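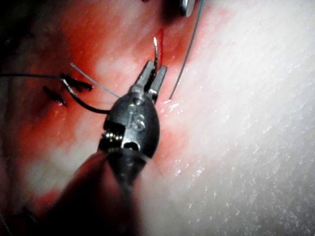

Curved needle held in the jaws of a needle driver, at a slit in the pad.

Stirora Rights Register, shared license

Stirora is a register for museums, archives and libraries that need to keep track of who owns what in their collections. Each record holds the work, the maker, the rights holder, the term of protection and any permission letters. Scans of letters can be attached as PDF files.

The shared license covers up to 13 institutions on one contract. Each one keeps its own records and can open them to the others, in full or by collection. 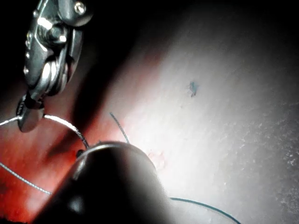 Ziltmont Heritage Services | Licensing and Records Department

Included:
Three administrator accounts per institution
Import from spreadsheet or CSV
26 letter templates for contacting rights holders
Orphan works search log with printable report

Price: 446 euros per institution per year. Hosting and updates are included. Training is billed separately.

Records can be exported at any time, and remain available for download for three months after a contract ends.

Contact for orders: Anqi Qin
Contact for data import: Radek Urban

Page updated April 7, 2019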